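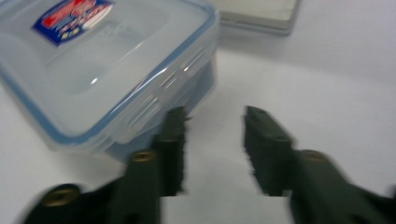 Verstead Handling Group, Department of Applied Automation

Rennie is a hand-held gripper kit used for recording manual tasks, so that the recordings can later be used to train robot arms. It is made by Solico, a small manufacturer in Wandthorpe, and is sold as a complete kit or rented together with a recording service. The kit is known mostly for household work, for example opening and closing boxes, moving food containers and putting goods on a shelf.

Design

A gripper of the Rennie type has two fingers which move toward each other when the operator presses the handle. The finger tips are separate blocks and can be changed by the user. Threaded brass inserts are set into the fingers, and Solico uses the same thread for all of them, therefore one key is enough for the complete tool. The maker gives the weight of one gripper as 605 grams with standard fingers and 586 grams with the short fingers, which were added in the second version.

A camera on the tool looks along the fingers toward the object. In the two-handed set, a further camera records the whole table from the height of the operator's head. The sets are connected by cable. A wireless set was announced in April, but it is not yet in the catalog.

Operation

The operator holds one gripper in each hand and does the task at normal speed, or a little slower. Before each session the fingers must be closed fully once, and this position is stored as zero. If the step is forgotten, the opening width in the recording is wrong and the file can not be repaired afterward.

Clear plastic is considered a difficult material. A lid can reflect the ceiling lamps strongly, and the wall of the container takes the color of the table behind it. The manual recommends to turn the container a little between recordings and to keep some in which the reflection is strong – a robot will meet the same lamps later. Fast movement of the hand makes the edges soft in the picture from the gripper camera.
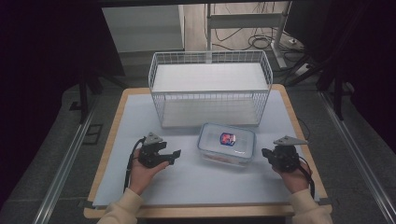 Two-handed work with a lidded food container, wire rack behind.

Versions and service

The kit is offered in 2 versions, for one hand and for two hands. The two-handed version contains both grippers, the cables, spare tips and a hard case. In the rental service, Solico delivers the kit, gives a half-day course and checks the first recordings. The shortest rental period is 11 days. Customers outside Wandthorpe pay for the transport in both directions.

Reception

Users at Verstead found the handle comfortable, also for small hands, and the exchange of tips simple. The cables were criticized. They pull on the wrist when the operator turns the tool, and on a small table they come easily between the objects. The printed manual was described as short but correct – its chapter on calibration was rewritten after the first version.

See also

Teleoperation
Parallel gripper
Learning from demonstration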